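Notes from the teleop bench

Since January the Gustora group has been teaching its two-armed setup to clear groceries, by which we mean plastic fruit, a plate and a bag. The method is the old one. A person holds a pair of lighter arms, the robot's arms copy whatever the person does, and everything gets recorded: joint angles, the camera at the wrist, the sighing. Well, we don't record the sighing. There is a proposal.

Readers who have only seen the finished clips from our Pladusura site may have formed the idea that a demonstration is a relaxed business. You move your hand, the machine moves its hand, and lunch comes early. What you learn in your first hour is how much of picking up a plum is done by the fingertips without asking you. Take the fingertips away and you are steering a pair of black pincers by eye. New operators tend to hover. They hover beautifully, and the recordings are full of it, and a policy trained on hovering will hover until the power bill arrives.

So the house rule is to commit. Come in at a steady pace, close, lift, go. If you miss, open up and try again in the same take, without going back to the start position to compose yourself. We keep those takes. The first batch we trained on had all the fumbles trimmed out by somebody tidy, and the resulting robot had no notion of what to do after a miss except to carry its imaginary fruit to the bag and let go of it with great care.

The count as of this issue is 2551 usable demonstrations, of which 400 were recorded on the new Ahonen leader arms. These have a lighter trigger and, by general agreement, a worse chair. Sessions are capped at 13 takes before you hand over to the next person. The cap used to be higher, but the late takes had a certain mood to them, and the mood was showing up in the robot.

Bags remain the hard part. A plate stays where you put it and has the same shape it had yesterday. A thin plastic bag has opinions. It leans, it folds over its own mouth, it shines in the light and lets you see just enough of what is behind it to be misleading. On the old Brulotine task, with rigid bins, an operator could get decent in an afternoon. With the bags we are telling people to allow a couple of weeks, and to stop apologizing to the bag on the audio channel.

Two requests before the next round. Please write down which bag you used, even if you think they are all alike (the robot does not think so). And please vary where the plate goes. We have one long stretch of takes with it parked in exactly the same spot, and the arm trained on that stretch will reach for the spot with total confidence whether there is a plate on it or not.

Sign-up sheet is on the door of the teleop room. Grapes are harder than they look, so beginners may want to

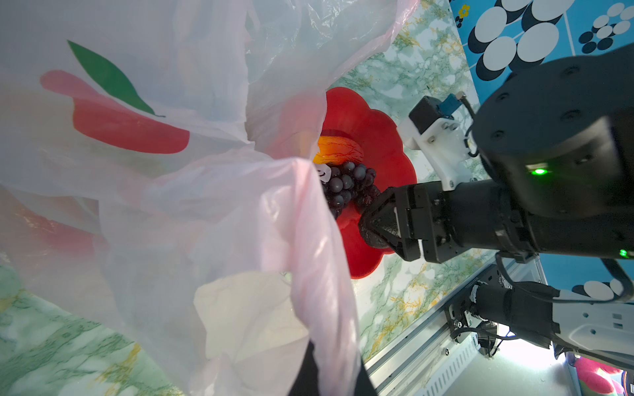 start with the rounder pieces and work up to the bunch once the trigger feels natural. Bring your own cushion.

Contact the newsletter desk | © 2021 Gustora | Back to top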